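Petition page stops accepting signatures after the confirmation email

Product: Gident petition module, hosted by Werus
Status: waiting for support

Description

We are a small civic group and we collect signatures for an open letter to our city government, asking that council votes are published by name. The page worked well until the counter came near to 3,000. After this, new people receive the confirmation email, they click the link, and they see "Thank you". But their name does not appear in the list and the counter stays the same.

For a letter to politicians this is a serious matter. They will use any wrong number as an excuse to not read it.

What I tried already

1. Cleared the cache in the Gident panel and logged in again. No change.

2. Signed with my own second address from the computer in our break room, which is on a different network from the office. The email came at once, the name did not appear.
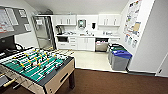

3. Exported the list as a CSV file. The export contains exactly 1,000 rows, and the newest ones are missing. I do not know if this is a limit of the export or the same error.

4. Turned off the Diltix spam filter for 16 minutes. Two new signatures were confirmed in this time and both were lost also, so I think the filter is not guilty. I turned it on again.

Reply from Werus support

Thank you for the clear report. Please send us the import settings and tell us if you also enter paper signatures by hand.

My answer

Settings are attached. Yes, we enter paper signatures, with the Sepp form tool, in batches in the evening. 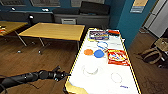
The paper signatures go in under one shared account, and I now suspect this account. Gident shows it as "verified", but the date of verification is empty. When we enter the sheets, we sort them first on the white table with the yellow edge, by city district, and each district becomes one batch. The last batch that is visible online is from the north district. Everything after it, on paper or online, is missing from the public list.

Update, 4:30 p.m.

I removed the shared account from the import and signed again with a test address. The name appeared after a short wait, but the older lost names did not come back. Please do not close the ticket – we need these names restored before we hand over the letter in June. Can you see them in the database on your side?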